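Bolside Home Skills
@bolsidehomeskills

Thread: Cutlery, chopsticks and cooking spoons – sorting and storing them in a small kitchen. The following guidance applies to all households in the Ulura and Imasholm buildings and replaces the drawer sheet issued in February.

The drawer sheet assumed that each kitchen had a full-width drawer beside the stove. Following the refit at Imasholm, many do not. Residents have asked what they should do with long utensils, and the service has agreed that an upright holder on the counter is acceptable in all units.

An upright holder may be plastic, metal or ceramic. It should be heavy enough, or wide enough at the base, to stay standing when a long spoon is pulled out at an angle. Please do not use a drinking glass for this purpose.

Before setting up a new holder, take every loose utensil out of the kitchen drawers and place the lot on a clear, flat surface with a cloth under it. Include anything kept in the dish rack or at the back of the cupboard under the sink. The job is much slower when pieces keep turning up afterwards.

Group by length first. Material and colour may be considered later. Long spoons, ladles and chopsticks belong together in the upright holder. Teaspoons, paring knives and bottle openers are too short for most holders and sink out of reach – a shallow tray suits them better.

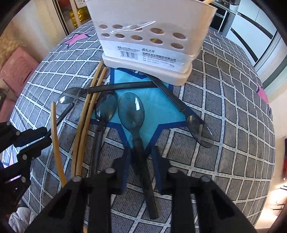 New holders should be prepared before they are filled. Remove all packaging, wash the inside and outside in warm soapy water, and leave the holder upside down on a rack until it is dry. Check the outside for stickers and protective film as well. On the white caddy with the oval holes, a strip of clear film is still stuck across the openings, and a printed label with a barcode covers part of the lower band. Film over ventilation holes should come off in full. A label of that size may be soaked and peeled, or kept on if the resident wishes to hold on to the supplier's telephone numbers.

Adhesive left behind by a label can usually be lifted with a little cooking oil on a paper towel, followed by a second wash. The service asks residents not to scrape plastic with a knife. Scratched plastic holds grease and is difficult to clean properly.

If the holder has a separate base tray, wash this part too, and empty it weekly. Water collects in the tray and is easily forgotten. Residents at Ulura reported a sour smell near the counter on several occasions last year, and in two kitchens the source was the tray.

Serving spoons made of clear or tinted plastic should be inspected at the point where the bowl meets the handle. Discard any spoon with a crack there. Light scratches in the bowl are not a concern for cold dishes. Check the maker's instructions before using a plastic spoon in a hot pan, and do not leave one resting against the rim.

On the question of which end goes up: spoons and ladles are stored with the handle down and the bowl up, provided the holder is deep enough and the utensils are dry. Where young children can reach the counter, the service prefers that the holder be moved to the back. Sharp knives are never stored in an open holder, whichever way they face.

Chopsticks should be paired before they are put away. Lay them flat, match them by length and thickness, and set any single stick to one side until the sorting is finished. The missing one has often gone down behind the dish rack.

Wooden chopsticks need more care than any other item in the holder. They should be washed soon after use, dried with a towel and then left in open air for some hours. Replace them when the tips turn dark, rough or furry. The service does not recommend oiling thin chopsticks used for eating.

Long cooking chopsticks may share the holder with spoons. Standing them along one side keeps them from crossing over the spoon bowls, and they can be taken out singly.

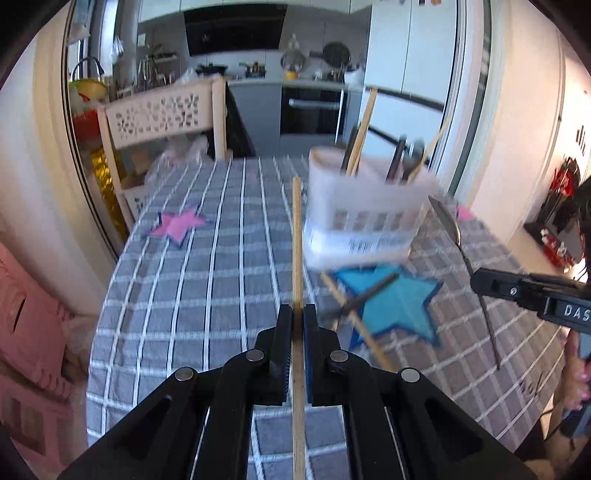
A chopstick held upright over the table, with the utensil holder behind.

Residents without much counter space are encouraged to carry out the sorting at the table and return the filled holder to the kitchen afterwards. Counters near the stove are generally occupied by pots, oil and whatever is being cooked that day, and this work is better done away from them. A tablecloth or a mat under the utensils reduces noise considerably, a point raised by several of our neighbours on the lower floors.

Do not overfill. As a general rule, it should be possible to take out any one spoon without lifting its neighbour. If this cannot be done, the holder contains too much and a portion should go to a drawer, a second holder or the exchange shelf.

The exchange shelf is located in the Murín laundry, beside the folding bench. Clean spoons, ladles, spatulas and unopened chopsticks are welcome. The shelf cannot accept knives, graters or anything with a loose handle. Items not collected after one month are removed by staff.

Households wishing to receive a holder from the service may apply using form 3113, available at the front desk in each building. One holder is provided per household, with almost 100 set aside for this round. Colour cannot be requested. Completed forms are due at the desk by 12th October.

We have received a question on dishwashers. Please look for the symbol on the underside of the holder, or on its label if one is attached. If no symbol can be found, wash by hand. Wooden chopsticks and wooden spoons should be washed by hand in every case.

A further question: may the holder be placed on top of the range hood? No. The surface is greasy in most kitchens, and anything falling from that height will land on the stove. The windowsill is permitted where the window does not open inward.

And one on the deep drawers at Imasholm. These may still be used for long utensils if residents prefer. Lay the utensils front to back with the bowls at the rear, and keep a folded tea towel beneath them to stop them sliding. The tea towel should be changed with the rest of the kitchen laundry.

Recommended upkeep, for those who asked for it in short form: empty the holder once a week, wipe the inside, rinse the tray, dry everything and put it all back. Once a season, go through the contents again and remove what is not being used. Most households find a few items at each sorting that they had meant to give away.

Corrections to an earlier post in this thread: the laundry with the exchange shelf is the ground-floor laundry at Murín, entered from the courtyard. The upstairs laundry has no shelf, and bags left there will be treated as lost property.

Printed copies of this guidance are available in large type from the front desk at Bolside. Please allow two working days. Questions may be left as replies to this thread and will be answered during office hours.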